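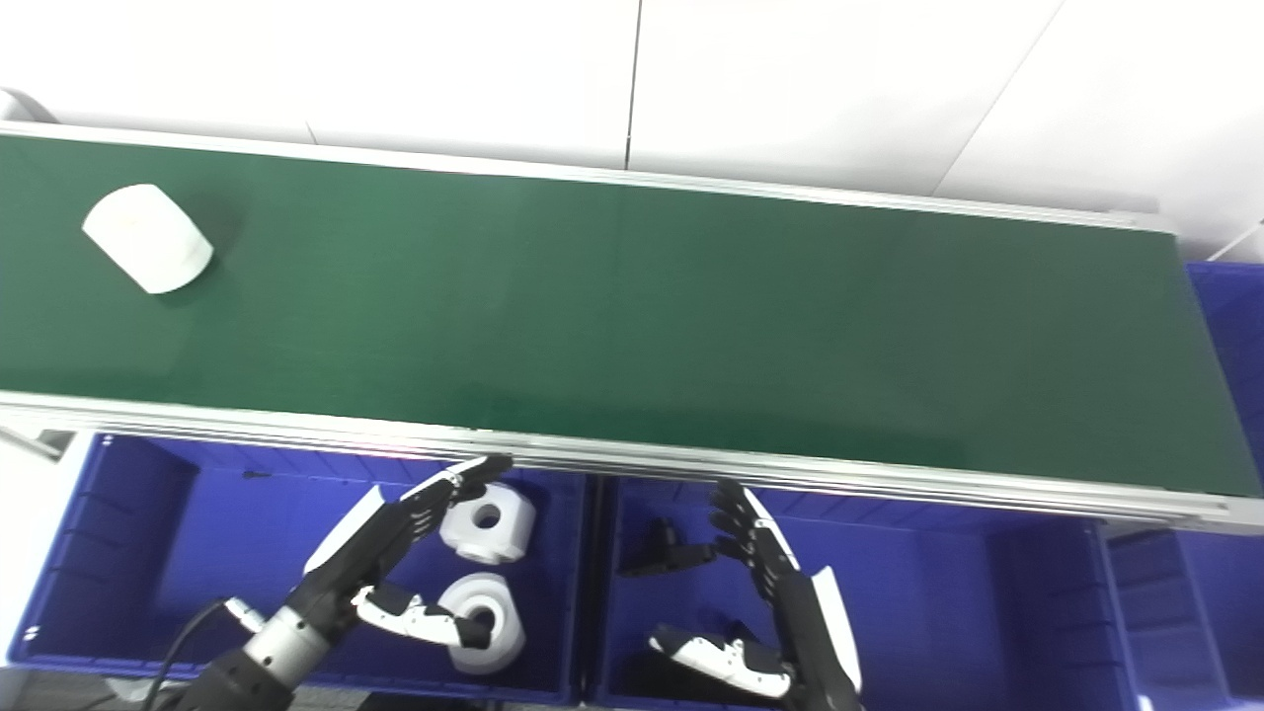
On September 28, 2022, a list member wrote:

> Has anyone here had the Foltance two-hand kit in the building for longer
> than a demo? Clunwood is offering us the trial package, where they bring
> the hands, the arms and the Flovutska software, and we supply the bench,
> the parts and the patience. I have watched the sales video twice and I
> notice that the parts in it are all the same part.
>
> Our work is mixed small stuff coming down a belt into bins. At the moment
> we do it with people and one very tired suction gripper. What I'd like to
> know:
>
> - does it cope with more than one shape without somebody reteaching it
> every morning
> - why hands, and do they earn their keep over a plain two-jaw gripper
> - what does the trial really cost once you add up your own time
> - do Clunwood answer the phone
>
> I'm not looking for a fight about humanoids. We had that one in August.

We had it for the full trial, which is five weeks, and it left our Mahlangu site earlier this month. I was the one who signed for it, so I have opinions and a folder of receipts.

Short version: I'd do the trial again. I would not buy the thing at the end of it, or at least not this version, and I told Clunwood so. They took it well. They have clearly had practice.

Our setup was the belt with the three blue bins in front of it, tucked in close under the near rail. You can judge the reach from the picture. The hands come in from your side of the bench, and with the bins that tight to the conveyor the fingers work in the gap just below the aluminum. If I were laying it out again I'd drop the bins lower and pull them toward the robot. Clunwood's drawing shows a generous space there. Their drawing also shows a bench about the size of a tennis court.

On your points, in order.

Mixed shapes

Better than I feared. We gave it white molded parts: cylinders, the faceted blocks with the hole through the middle, and the fat ring-shaped ones that everybody here calls donuts no matter what the part number says. Flovutska learns a shape from you driving the hands through the pick a bunch of times, and then it has a go by itself and you correct it. Nothing had to be retaught in the morning. What it did need was a recheck whenever someone bumped the bench, and people bump benches.

Blocks were easy. The hole gives the vision something to hang on to and the flat sides don't go anywhere. Donuts were fine once we had stopped trying to teach it to hook them with the thumb, which was my idea and looked terrific the one time it worked.

Cylinders were the trouble. A cylinder lying on its side on a moving belt has its own plans. If the fingers arrive a little off center they nudge it, it rolls, and the software goes after where it used to be. We ended up with the belt stopping for every cylinder. The stop signal was simple enough to wire, but it does mean that the speed on the brochure is one you can forget. The white parts were glossy enough to cause some trouble under our overhead lights too, and the belt throws its own pale stripes of reflection. A cheap diffuser over the lamps helped more than two software updates did.

Numbers, for those who scroll down for numbers. We logged 3,102 picks over the trial. Of those, 1,781 went from belt to the right bin with no human help at all. I can hear you doing the division. Bear in mind that the log includes the first week, when we were slow and it was slower, and it includes the cylinders. It also counts any pick where one of us leaned in and poked the part, and at least one of us is a compulsive poker. It was a lot better by the end than at the start, but I didn't split the log by week and I'm not going to pretend that I did.

Why hands

Good question, and one I put to the Clunwood people on day one. They gave me an answer with the word "versatility" in it several times.

My own answer, after living with it: for picking a block off a belt, a two-jaw gripper would do the same job for less money and with far fewer things to break. Every finger is a row of joints, and every joint is a future email to support. Where the hands paid off was in the bin. Reaching down past a part to get at another part, or turning something over so it lay the way the packers like it, the hands did well and our old gripper can't do at all. Passing a part from one hand to the other also works, although it does it with great ceremony, like two diplomats exchanging a pen.

So if your job ends when the part drops into the bin, buy jaws. If you also have to fish things back out, or arrange them, the hands are worth a look.

One annoyance. The cable at the left wrist sits out in the open, and the connector is a small one. It curves along the forearm and it wants to catch on things. We put a wrap on it in the second week, and I'd do that before you even power up. Ask Clunwood for the sleeve. They have one. It isn't in the box.

What it costs

The trial fee is whatever they quote you, and they asked me not to share ours, which tells you it's negotiable. Push on it. Also ask what happens if you break a finger, and get the reply in writing. We broke one (the bench got bumped) and the first invoice for it was bold. The second was reasonable.

Your own time is the larger cost. I'd planned on a couple of hours a day from one technician. In the first week it was most of a technician and a good part of me. After that it settled down to what I'd planned, except on update days. Flovutska updates itself unless you tell it not to. Tell it not to. Ours decided to install something in the middle of a visit from our own management, and the robot spent that visit with its hands held up in front of it like a surgeon waiting for gloves.

You will also need a clear wall behind the belt, or a panel to fake one. Ours is plain white and it was still worth taping down a stray cable on that side before teaching. White parts against a white wall sounds like a bad idea, but from where the head camera sits the parts are seen mostly against the green of the belt, and it never gave us any grief. If your belt is white I'd raise it with them before you sign anything.

Does Clunwood answer the phone

Yes, until midafternoon. After that you get the form. The form is answered by somebody who knows the product well and has never, as far as I could tell, seen one installed. For anything mechanical, ask for whoever did your install and write down their direct line before they leave the building. We got good help that way and I have no complaints about the install crew, who were quick, tidy, and brought their own coffee.

The paperwork is weaker. The manual has a chapter on bin placement that refers you to a drawing, and the drawing refers you back to the chapter.

A few other things that came up, in no order:

- The teaching session is tiring. Swap people out. If one person does all of it the robot also picks up that person's habits, and ours now believes you should tap a block once before lifting it.
- It doesn't mind which bin is which, but it does mind if you swap one bin for another of a different depth and don't say so. Thumb hits floor, everything stops, somebody has to acknowledge an alarm.
- Label the bins on the side that faces the people. The robot goes by position, and the people will not.
- The noise is fine. You can talk over it. Some of my coworkers talk to it.
- Keep your suction gripper. We ran ours on another belt the whole time and it was quietly embarrassing for everyone how well it did on flat parts.

They've told me that the next Foltance release tracks rolling parts while the belt is moving. If you hold off your trial until that ships you'll be testing a more useful product, and you'll have my cylinders to thank. If you go ahead now, ask them to leave the log export switched on. It's off by default, and without it you'll have only their summary page, which is cheerful.

Happy to send you our bench layout and the wording we used for the broken finger clause. Write to me off list for the clause.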